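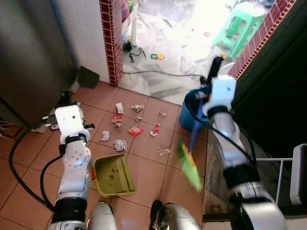

TIERNEY ROBOTICS SWEEPS UP 1577 EXAMPLES OF A JOB MOST PEOPLE PUT OFF

Release of Skadeck household set planned for December

Tierney, the company behind the Firano two-armed robot, has finished the first round of recordings for Skadeck, a collection of everyday cleaning jobs meant for teaching robots by example. The round covers sweeping, and it holds 1577 complete runs. The company would like it known that its floors have never been so clean, or so often made dirty again on purpose.

Each run follows the same plan. Litter goes down on the tiles - wrappers, scraps of paper, balls of foil - and an operator guides the robot's arms through the work with a broom and a plastic dustpan. Camera views and arm movements are recorded together from start to finish. A learning system then studies the runs and tries to work out what the operator was up to.

Sweeping was chosen for the first round after some debate. It looks simple, and most people learn it by being handed a broom and told to get on with it. For a robot it is a miserable business. Bristles bend, foil rolls, grout lines catch the small stuff, and a flat wrapper can sit through several good strokes without moving at all. The dustpan has its own opinions about staying where it was put.

Tierney kept 278 runs in which something went wrong, and each is labelled with the kind of trouble. These include missed scraps, dropped brooms and litter pushed neatly under the front lip of the pan. An early plan to throw them out was itself thrown out when test models trained only on tidy runs behaved as though a missed wrapper had ceased to exist.

The runs were recorded at 3 sites with different floors and lighting. None of them was built as a lab, and the company has made no effort to have them look like one. Household robots will be working around buckets, doorways and whatever happens to be leaning against the wall, so the recordings should too.

Checking and labelling were done in Troltitel, Tierney's own review program, where every run was watched in full before it was accepted. Staff describe the work as restful for the first hour.

The sweeping set will be free for universities and non-profit research groups, with paid licences for commercial use. A second round, on wiping down benches and tables, is now being planned. It will aim for 1000 runs, a smaller target that has been warmly received by the operators.

Requests for early access can be sent through the Skadeck page on the Tierney website.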